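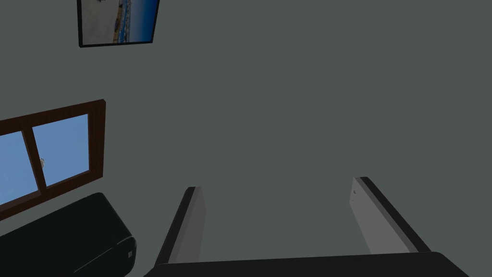
Can a robot do your chores yet?

One or two of them, slowly, in a room it already knows, with a person close by to pick up what it drops.

March 22, 2023

Hi again, and welcome to the chores gallery! I keep this page for anyone who asks me at dinner when the robot maid is coming (my aunt, mostly, but also two dentists so far). I work on home tasks at Grevcombe, a small shop with more monitors than chairs, and most of my day goes into getting an arm to do things a bored ten-year-old could do with one hand. The pictures go up as I get them cleared, and the notes underneath are mine, so blame me and leave the company out of it.

Living room, simulated

Fingers wide open with nothing between them, and a whole lot of gray wall. Window on the left, part of a beach picture up top. I like this view because it's what the job looks like from the wrist. People picture a robot standing in the doorway taking in the room, and then I show them a tilted wall and they go quiet for a second. Try tidying up while looking through a paper towel tube taped to your forearm and you'll have the idea.

The window has a little white latch on it, and I'd love to tell you we can open windows. We can't! A latch is small and stiff and needs a push in the right direction with the right amount of force, and our simulator is a lot more forgiving about that than any window I've ever lived with. Abundio Chávez has been asking for a proper latch task since November and I keep moving it down the list. Sorry, Abundio.

The dark thing low on the left looks like a sofa or maybe a bench, and that brings me to the chore everybody wants, which is picking stuff up off the furniture. Socks, remotes, the blanket that's never folded. Our best numbers are on hard things with flat sides. In the last batch we ran 100 simulated pickups of a plain block and got 89 of them. Swap the block for a sock and I'm not going to print the number, but I will say I went for a walk afterward.

So what does work?

Putting a cup on a shelf works if the shelf is where it was yesterday. Wiping a table goes pretty well too — the arm is patient and doesn't mind doing the same strip three times, though it'll happily wipe around a crumb. Drawers with big handles are fine. Drawers with those tiny round knobs are a coin toss.

Laundry is bad. Folding is very bad. Loading a dishwasher is the one I get asked about most, and I'd call it half done: plates yes, anything with a stem no, and please don't mention the silverware basket.

And the shop floor?

Better, and I'm a little jealous. Naveed Butt runs the cell at Rundex, where they move trays from a rack to a bench and back, and his setup did 254 trays in one shift while I was visiting. He stepped in three times. The trays are all the same size, the rack is bolted down, and nobody leaves a backpack in front of it. He did point out that when they changed tray suppliers the whole thing sulked for most of a week, which made me feel better about my socks.

He also asked why I bother with a pretend living room at all. Fair question. A pretend room resets in a blink, and I've had over a hundred tries go by while I was eating a sandwich. The catch is that pretend rooms are kind to you. The walls are smooth, the light behaves, and the floor never has a dog on it. We had a move called Ivano (names come off a list, don't ask) that looked lovely in simulation, and on the real arm it went straight for the edge of the table and stopped with a clunk you could hear in the kitchen.

If you're thinking of buying something, my boring advice is to ask the seller to run the chore in your house with your stuff, on a day you haven't cleaned up. Watch what happens after it fails the first time. A machine that notices and tries again is worth a lot more to me than one with a pretty video.

Next up is the Arain kitchen, with the shelf task and hopefully a cup or two. If you've got a chore you want me to try, send it over — small and dull is best, and please, no fitted sheets.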